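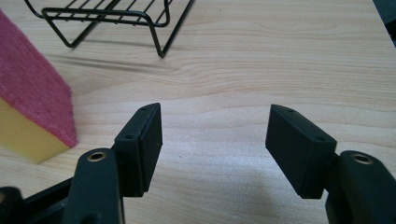 Fig. 1. Fingers open over the table, sponge at left, black wire rack behind.

Week 7 handout: from pixels to gripper commands
Instructor: Tyyne Rissanen. Code is in the Sirico repo, branch "week7". Pull before lab, the March version will not build.

1. What the policy gets
- one wrist image, downsampled
- gripper width, one number
- last few actions (history length is a config item, leave it at 2 for now)
No joint angles. No depth. People always ask. You can add them for the project, not for this lab.

Look at Fig. 1 again with this in mind. Sponge is only partly in view, rack runs out past the top. So the policy can't know full extent of either one from this image alone. That's partial observability, same as lecture 3, just with a sponge.

2. Perception, things that bite
- Glare. Whitish patch between the fingers, low center. Thresholding on brightness = fake object. Tried it, got a very confident detection of nothing.
- Shadows under the rack. Soft edges, but the Vokton segmenter likes to glue them onto the rods. Check your masks by eye before you train on them.
- Thin rods. Downsample too hard and they go to mush. Compare at least two input sizes.
- Wood grain. Long shallow arches = lots of weak gradients, corner tracker drifts along them. Mask or raise the threshold.
- Fingers. Black on pale wood, easy. Black fingers near a black rack, much less easy. Use the fixed finger mask in Camenzind, dont redo it by hand.

3. Action format
Relative pose in the current camera frame + absolute width. NOT absolute pose in the table frame, we don't have a table frame. Most bugs last year were somebody composing the transforms in the wrong order. Write it out:
 T_new = T_now * delta
Right multiply. If motion looks mirrored or swings wide, it is this.

4. Chunks
Policy predicts a short chunk, controller runs the first part, then replans. Longer chunk = smoother, but reacts late. Shorter = jittery at the seams. Start with 40 steps predicted and run half.
Latency matters more than you'd think. Almost 200 ms camera to command on the lab machines. Drop the stale actions at the front of each chunk before sending. Imamport does this if timestamps are set corectly, silently doesn't if they aren't.

5. For lab
a) Load one episode, plot width against time, mark where the fingers close.
b) Overlay predicted path on the image. Does it head for the sponge or for the glare?
c) Change history length, rerun b. Two sentences on what changed.
Hand in plots + config file. No notebooks please.

Reading: chapter on receding horizon control, skip the proofs.

Comments (3)

mk_lab: the plot script wants width in meters but the loader gives mm?
T. Rissanen: yes, fixed on the branch, pull again
owl77: for b) can we use a different episode than in a)? mine never closes the fingers

Contact: course desk, see syllabus | © Tyyne Rissanen | Back to top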